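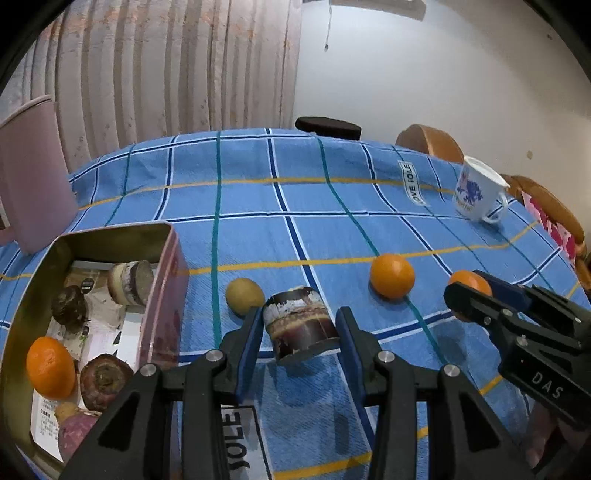
Griltow Opens Its Afternoon Table for Bookings

2 February 2026

I've wanted to send this one out since August, so forgive me if I go on a bit. Griltow, my little tea room, is now taking bookings for the Afternoon Table, and I couldn't be happier!

The idea came from my grandmother, who kept her good cakes in a tin and let us pick (one each, and she was watching). So we put cakes, fruit and baked things in a tin and bring it out to a checked cloth, and you help yourselves. I'm fondest of the small round layer cakes with cream and sponge and a glossy chocolate side. They're a bit messy to eat. Use your fingers.

There's fruit too, because by the second cake I always want an orange. Purple sweet potatoes go in when we can get them, and if you've never had one with tea, please try it with me once before you say no.

Rodrigo Cordero does the baking and tested 41 versions of the chocolate coating before he let me put it on the menu. "I'd have stopped at 3," he told me, "but the shine was wrong." Venkatesh Varma picks the teas, and he'll happily talk to you about them for as long as your pot lasts (longer, if you let him).

We're offering 200 places in the first run, and 123 were still open when I wrote this. Chairs don't match, mugs have flowers on them, and kids are very welcome. Tell us about allergies when you book, as nearly everything Rodrigo makes has dairy in it.

To book, or to ask me anything at all, call Griltow or just stop by the counter.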